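双腕キットを買うか借りるか、サンダルを見ながら考えた

Neseroの双腕キットを導入するか、それともStostimbyの月額レンタルで済ませるか。ここひと月ほど、うちの小さな作業場はこの話ばっかりしています。私は買う派、同僚のDanang Wattimenaさんは借りる派。で、先に言っちゃうと、私はカタログの可搬重量だの繰り返し精度だのより、サンダルをカゴに入れる作業をちゃんと見たほうがよっぽど判断材料になると思ってるんですよ。
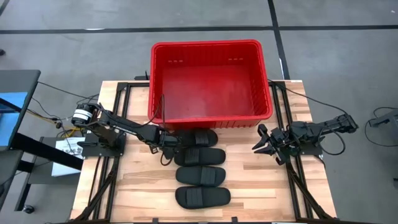
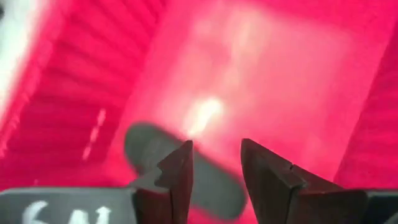
サンダルって、地味にいやな相手なんです。平べったくて、持つ場所によって重心がずれる。甲のベルトをつかむのか、底の縁を挟むのかで、そのあとの動きがまるっきり変わってきます。箱みたいに「上から来て、挟んで、はいおしまい」とはいかない。デモでよく見る積み木の仕分けは見ていて気持ちがいいけど、積み木を仕分けて食べてる会社なんて私は知らないし(いたらごめんなさい!)、うちが毎日触ってるのは返品の履き物とか、袋に入った布ものとか、そういう形の決まらない品物ばかりです。

キットを選ぶとき、みんなまずアームの値段を見ますよね。私もそうでした。Neseroの見積もりをもらって最初に見たのは合計の欄だったし、次に見たのは値引きの欄でした。でも使う側の時間を食うのはアーム本体より、そのまわりなんです。ケーブルをどう逃がすか、台の高さをどうするか、カゴをどこに置けば両方の腕が届くか。ここが決まらないと、腕がいくら立派でも一日が調整で終わります。ほんとに終わります。先週の私がそうでした。

手首のカメラについても一言いわせてください。私は最初、上から見るカメラが一台あれば足りると思ってたんです。安く済むし、配線も減るし。でも深いカゴに手先を入れる作業では、上からだと自分の腕が邪魔になる場面が出てきます。手先側の目はその点ありがたい。ただし万能でもなくて、色の濃いプラスチックに強い照明を当てると、画面全体がその色に染まってしまう。うちのZahira Chongさんは映像を見るたびに「いちごミルクの中」と言います。照明を落とすか、カゴの色を変えるか、染まったまま学習させるか。営業さんは「どれでも大丈夫です」と言うんですけど、どれでも大丈夫なわけがないでしょう。ここをぼかす会社からは、私は買いたくないです。

借りる派の言い分もわかるんですよ。Stostimbyは月ごとに解約できるし、壊れたら交換してくれる。Danangさんいわく、どうせ三年もすれば手先の部品は別物になってるんだから、今の形に大金を払うのはもったいない、と。うーん、正しい。正しいんだけど、レンタルだと指先を勝手に削れないんです。契約書にしっかり書いてありました。サンダルみたいな薄いものを扱うなら、指先の角度や先端の厚みは絶対にいじりたくなる。そのたびに申請書を出して返事を待つのかと思うと、私はもうそれだけで買う側に気持ちが傾きます。

もうひとつ、サポートの話。比較のためにPundutineという代理店にも問い合わせたら、分厚い説明書を送ってくれました。全部で407ページ。読みましたよ、週末をつぶして。安全の章はとても丁寧で、ここは素直に褒めたいです。でも柔らかいものをつかむ話は、最後のほうに3ページだけ。私が知りたいのは、つかみそこねたときにどう戻すかなのに、そこがほとんど空白でした。失敗した動きの直し方こそ、お金を払って教わりたいところじゃないですか?

だから、これから導入を考えている人には、デモの日に自分の商品を持って行ってほしいんです。きれいな新品より、棚の隅でくたっとなってるやつがいい。それを台に並べてもらって、途中で向きを変えてもらって、担当の人がどんな顔をするか見る。嫌がらずに付き合ってくれた会社は、私の経験だと納品後の電話にもちゃんと出ます。逆に「今日は専用のサンプルでお願いします」と言われたら、お茶だけいただいて帰っていいと思います。

うちの結論はまだ出ていません。Danangさんとは、片方の機種を一か月だけ借りて、指先をいじらせてもらえるよう交渉してみよう、というところまで話が進みました。契約書の改造禁止の一文、あれを外してもらえるなら私も借りる派に寝返ります。見積もりの返事は11月中に来るそうです。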